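6 March 2023

**Lovwood cuts its packing promises down to what the bench can prove**

CLUSHOLM. Lovwood, which finishes and boxes molded shells for furniture and footwear customers, said today it will stop quoting a single handling time for its curved parts. The old figure came from a supplier brochure, and the company no longer believes it.

"I've read plenty of announcements about packing getting faster," said Laine Lepik, operations lead. "Most of them leave out the part where somebody opens the box and finds a scuffed rim. I'd like to see the scuffs counted first."
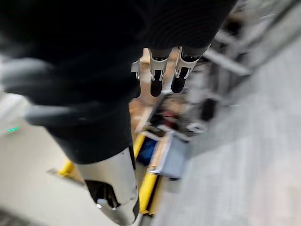
Floor space is the next claim under review. A layout plan from Ionescu, the outside planning firm, promised Lovwood 17 percent more usable area, a number Lepik calls "generous." It assumes that every walkway stays clear at all times. The pale, smooth floor shows up any scrap left on it, which helps with sweeping, but Lepik doubts it does much for the percentage. Lovwood will measure the space itself in June before it pays for a second phase.

Until then, the trial covers 340 shells, checked in groups of 10. Each shell gets looked over at the yellow workbench, inside and out, with most of the attention on the raised rim. Shells with a mark are set aside and logged, including the ones a customer might never notice.

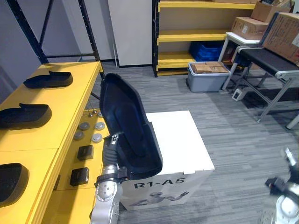

Agnese Lūse, who runs quality checks, asked for the log to stay open for 48 hours after each group is finished. She wants second opinions, and she expects some of them to be unflattering.

Lovwood will publish the results whether or not they support a new handling time. No price changes are planned.

Press contact: Yabsira Gebreyes, Lovwood, Clusholm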